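Gripper trials, November – Bralville bench

Quick page so everyone can stop asking me for photos. More going up when I get a minute. Short version: we're comparing two finger sets, Toka and Billent, on the two-arm bench, small metal stuff only. Padlocks, keys, flat things that don't want to be picked up. Birdie Thibodeaux wrote the test list, I ran most of it, so typos are mine and the good ideas are hers.

Ground rules, sort of:
– same controller settings for both sets, no sneaky tuning between runs
– 20 tries per object, then swap fingers and go again
– if it slides more than 10 mm before the grip closes, it's a fail. Yes even if it gets picked up after.

Toka fingers. Stiffer, nicer to mount. Good on a padlock body, pretty hopeless on keys laid flat. Tips want to skate over the top. Tried coming in from the side, bit better, slower tho.

Billent fingers. Softer pad, grabs a key ring first go more often than I expected. Pads wear fast. Swapped mine at 1000 cycles and they were already shiny in the middle. Birdie got 1227 out of hers but she's gentler on the closing force than me.

Cables. Not a gripper thing but it came up – leave more slack than you think you need at the wrist. A tight one drags on the last joint and you'll spend a whole afternoon blaming the fingers. Ask me how I know.

Mészáros controller is next, same objects, same list. Don't have a favorite yet and won't say one till both sets have gone thru the shackle lift, where the arm has to get under the loop and bring the lock up level. That's the one that seperates them.

Padlocks and keys, two arms, a note on the whiteboard.

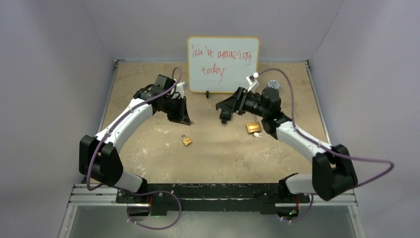
Still owe you numbers for the bigger lock. Table goes up once Birdie has checked my adding, and if you want an object on the next list get it to her before we switch controllers.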